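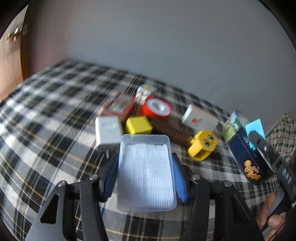

Clear plastic box, ribbed face.

Flemari Con Carry review: three days, one shoulder, no bent prints

Posted in April by admin

Back from Jusside. Feet wrecked. Voice mostly gone. Writing this fast before I have to do laundry and be a person again.

Quite a few of you asked last year what I use to get photo ops and comics home flat, and the answer last year was a pizza box in a tote bag. So this year I bought the Flemari Con Carry with my own money and dragged it through the whole weekend. Nothing free, no code at the bottom.

What it is, if you haven't seen the ads: a flat shoulder bag with a stiff insert, big enough for an 8x10 in a toploader and a short stack of floppies. Flap closes over the top. Strap. One outside pocket. A zip pocket inside the flap for the stuff you can't lose, so badge, photo op tickets, cash.

Friend of mine has the Makokha folio, which costs less, and we swapped for most of an afternoon so I could compare. More on that down the page.

The stiff part

Works. Main reason to buy it, so let's get that out of the way. The insert slides in along the back wall and the whole bag stays flat against you. I got pushed into a railing on the escalator at Hilley (if you know that escalator you know) and my first photo op was in there, no toploader on it yet, just the paper sleeve they hand you. Came out flat. Not a dent on the corners either.

I had 17 comics in it by the end of the second day, all bagged and boarded, plus two prints and the program. That's full. You can get more in, the flap will still close, but it starts bulging at the middle and then whatever's on the outside of the stack is taking the curve. Mine was a dollar bin issue so whatever. Put the good stuff in the center.

The insert does come out, and you can lay it across your knees in a panel and sign or draw on it. Did a whole sketch card on it waiting for the costume contest to start. One complaint, the slot it slides back into is tight and the edge catches on the lining every time. Every single time. You end up doing it with two hands in the dark while somebody on stage is telling their best story of the weekend.

The strap

Meh. It's wide enough, the pad is ok, but the pad slides. By lunch it's behind your shoulder blade and the bare webbing is sawing at your neck. I put a couple of enamel pins through the webbing on either side of the pad to stop it, which did stop it, and also put two holes in a new strap.

Length is good. Worn crossbody over a jacket with room to spare, and I was in a cosplay with big foam shoulders on day two and it still went over. Had to let it out all the way. My advice to anyone in armor is try it on at home first, with everything, because the buckle is a pain once you've got gloves on.

In the autograph line

OK so this is where I had it on me the longest. My number was 667 for the big name on the second day. They were calling people up in batches and the line went out of the autograph hall, around the food court, and down the side by the bathrooms. I got in that line before noon and came out the other end at 3:40 with no feeling in my lower back.

The bag was good here. Inside the flap pocket you can get to your ticket without opening the main part, and that matters when a staffer wants to see it at four different spots. The item you're getting signed goes in last so it comes out first, and the flap opens away from you, so you can have it out and on the table in one go. They move you fast at that table. You get hello, you get your name spelled right if you're lucky, and then you're being steered left.

Wet ink is the thing to watch. The lining is a kind of brushed fabric and I wasn't going to test it on silver paint pen. I stood by the wall and waved the thing in the air like everyone else for five minutes. No bag fixes that. I do wish there was a divider in there, though. One piece of stiff plastic down the middle and you could keep signed things on one side. I cut one out of a poster tube cap – don't do this, it doesn't fit – and then gave up and used a magazine board.

On the floor

476 exhibitors this year according to the map they handed out, and I think I was hip-checked at most of them. Artist alley aisles are narrower than last year, or the backpacks are bigger. Thats where a flat bag wins. I could turn sideways and get through. Every person with a hiking pack was taking out a row of stickers each time they turned to say something.

It doesn't stand up by itself. Put it down by your chair and it goes over, slowly, with the flap open if you forgot. The bottom is soft, the stiffness is all in the back wall. Hung it off my knee for most of lunch.

Also no bottle pocket. I knew this going in, it's right there in the listing, but I'm still going to whine about it, water is five bucks a bottle in that building and I wasn't leaving mine anywhere. Ended up with a carabiner on the strap ring, bottle banging on my leg for three days. A bottle inside the bag with your prints? No. Come on.

Outside pocket fits a phone and a granola bar. It's open at the top apart from one snap. I moved my phone to the inside zip after an hour in the crowd.

Flemari vs. Makokha

The Makokha folio is lighter and it zips all the way around, so if it's raining when you leave (it was raining when we left) you are better covered. The Flemari flap has gaps at both sides. I had a trash bag over mine from the doors to the parking garage, very glamorous.

But the Makokha has no stiff back, just thick board sewn into the covers, and by the time we swapped it my friend's already had a crease across the front. The prints inside were fine. I wouldn't bet on them being fine next year. And the handles are short, so you carry it in your hand or under your arm the whole day, and there goes one hand for eating, texting, holding up a phone at a panel.

If you only go for one day, get one photo, maybe two books – Makokha, save the money. If you do the full weekend and come home with a stack, Flemari.

Looks

I got the gray. There's a red and a black, and a print version with little speech bubbles on it that was sold out. Gray shows everything. There's a nacho cheese spot on the flap that has been through one round of dish soap and is still with me. The logo is big but it's tone on tone so you don't feel like a billboard. Plenty of room on the flap for patches and pins. I'd go patches, pins poke through to the zip pocket and I stabbed myself getting out my badge.

How's it holding up

Stitching is all good. One end of the zipper pull tab is coming unglued. The corners of the insert have gone a little white from being shoved in and out of that slot. Strap has its two holes, my fault. For three days of getting stepped on I can't complain much, but it's three days, ask me again after the fall shows. They say it's good for 1000 openings of the flap snap, and I don't know who was asking about that but ok.

Things I'd change
a divider
rubber or something on the strap pad so it stays put
bottle loop on the outside
wider slot for the insert
side flaps for rain

Would I buy it again, yes. Would I buy it at full price, probaly, with some grumbling. It did what the pizza box never did, it got through a food court.

Photo op post is coming, I promise, I need to scan them first and the scanner is under a pile of costume parts. Panel notes after that. If you were the person dressed as a vending machine, best thing I saw all weekend and I was too far back to get a shot, please send me one.

4 comments

longboxlou: Had the same strap problem. I sewed a strip of shelf liner under the pad, hasn't moved since. Ugly but it's on the inside.

quietaisle: does it take an 11x14? I do the bigger group photo ops and nothing fits those except the giant art portfolios that whack everybody

admin: No, I tried one at the print table, sticks out the top by a couple inches and the flap won't shut. 8x10 in a toploader is the limit.

foamandglue: I was NOT the vending machine but I stood behind them in the coffee line and the buttons lit up. Also bought the Makokha last year on somebody's advice and the zipper split by summer. Thinking about the red Flemari now

Contact | About this blog | All posts and photos copyright the author, please ask before reposting | Back to top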